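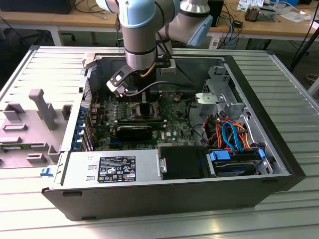

Arm over the open Dell tower, side panel removed.

Print | E-mail
Nov 10, 2020 - Dreltura project, Iltthorpe
Search this site Go

Pre-run safety checklist, CPU removal trials, with comments

Applies to the Mellor search method on desktop towers. The method replaces a taught pick position with a short contact search, so the arm touches the board more often than in the February runs. Result to date: 49 processors lifted without a second attempt. The Zurik baseline was stopped at item 5 and is not counted.

1. Emergency stop tested before power to the arm. OK.
2. Tower mains cord unplugged, power button held for five seconds. OK.
3. Tower on its side, open side up, clamped to the bench. OK. Comment: push the case by hand from two sides. Any movement fails the item.
4. Wrist cable has slack through the full approach path. OK. Comment: run the path at low speed first - the loop can catch on the case edge.
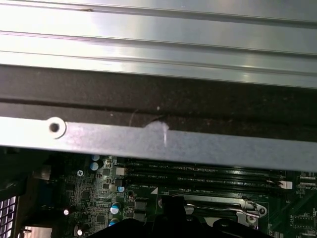 5. Approach height set from the case edge and checked again over the board. OK with comment: the case edge and the board are at different heights, and one reading does not cover both. Memory slots and capacitors are marked as no-contact areas in the path file.
6. Contact force limit loaded. OK. Comment: the limit resets when the controller restarts.
7. Socket lever and frame open before the pick. OK. Comment: confirm by camera. Do not rely on the step log.

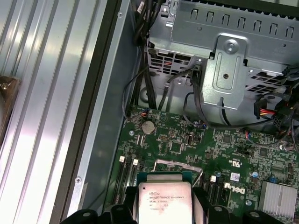 Xeon E5-1630V3 between the gripper fingers, next to the open socket frame.

8. Fingers clean, all screws tight. OK. Comment: inspect again after up to 500 cycles.
9. Grip held before any sideways travel. Open. Comment: hold time is still set by hand for each model and should be in the path file. 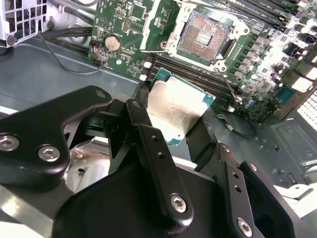 What should the operator do if the grip is lost over the socket?
Stop the arm, leave the chip where it is, and raise the gripper straight up in manual mode. Record the trial as failed and inspect the pins before the board is used again.

10. Exclusion zone clear, operator at the stop button. OK.

Status: released for trials, item 9 open.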